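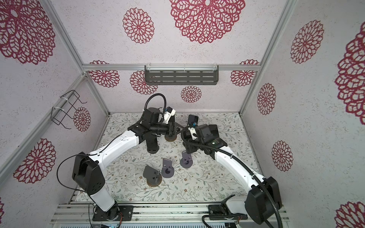

The flowered paper, the leaf cloth and the phone stands.

The order from Votance was for 2,000 stands, and the trial lot was 36. Ulla Ahonen kept the trial lot on steel shelving in the back room at Quansah, sorted by the shape of the cutout in the upright. Some had a notch at the edge. Some had a round hole with a slot or a pair of small squares. The cutouts did the same job in every case, letting a charging cord through, and the buyer had asked to see all the shapes before choosing one.

The test table stood against the long wall. Delali Tetteh had papered its enclosure in October with rolls left over from a hotel job. The pattern was a red dahlia on speckled white, printed in several sizes. The cloth had been bought separately and had gray-green leaves on it. The two patterns did not match. Delali's view was that a stand should be judged in a room somebody might live in, and bedrooms did not match either.

Ulla's method was written on a card taped inside the cabinet door.

Place stand on cloth. Smooth cloth first.
Set phone in stand, upright.
Wait one minute.
Press top corner of phone with one finger until the base lifts.
Record the reading. Repeat with phone sideways.

She had worked through most of the lot by Friday noon. The readings were ordinary. A stand with a wide base tipped late and a stand with a narrow base tipped early. Cloth made a difference of a few grams, always in the same direction. She entered the numbers in the left column and left the right column, marked Remarks, blank.

At a quarter past two Kekeli Tsikata came in with a form.

"The remarks column is empty," he said.

"There were no remarks."

"Votance pays for remarks. It's a line on the invoice."

She looked at the invoice. Remarks were listed between labor and freight.

"What kind do they want?"

"Zimico did their last report. Zimico wrote that one stand felt confident."

Ulla put the form under the tape dispenser and went back to the table. She took a notched stand and set it toward the left of the cloth, over a brown dot so that she could find the position again. She set her own phone in it. The phone was dark, the screen was off, and it leaned at the angle the drawing called for. She watched it for the full minute.

Her mother had kept a telephone on a table with a cloth like this one. It was a heavy telephone and did not need a stand. When it rang, the cloth took some of the sound, and her mother would be slow to reach it from the kitchen. Ulla had learned to let it ring 8 times before hanging up. On the evening it rang past that she had stayed on the line, counting, and had gone on counting after she knew what the number meant.

The minute ended. She pressed the corner. The base lifted at the expected reading.

She wrote the number in the left column. In the right column she wrote: Audible from kitchen. Then she considered whether this could be supported by the method and decided it could not, as no call had been placed.

She asked Kekeli for his phone, and he gave her the number and went back to his desk. She set his phone in the stand with the round hole and slot, turned the ringer to the middle setting, and dialed from the wall phone in the kitchenette, with the tap running and the door half closed. She could hear it. She let it ring, then walked back to the test table at a normal pace and noted the time on the wall clock. She did this for each shape of cutout. The upright with the square openings buzzed a little against the base. The notched one did not.

Kekeli found her at it shortly before five.

"Is that in the standard?"

"It's a remark."

He read down the column. The entries were short. Heard at kitchen door. Heard with tap on. Reached in time.

"How do you define in time?" he asked.

"Before the caller gives up."

"And how long is that?"

She told him the number of rings. He wrote it at the foot of the page, in the box for assumptions, and initialed it. Then he took his phone out of the stand and went to find his coat.

Ulla smoothed the cloth. There were four stands left in the lot, and the kitchenette was free until six.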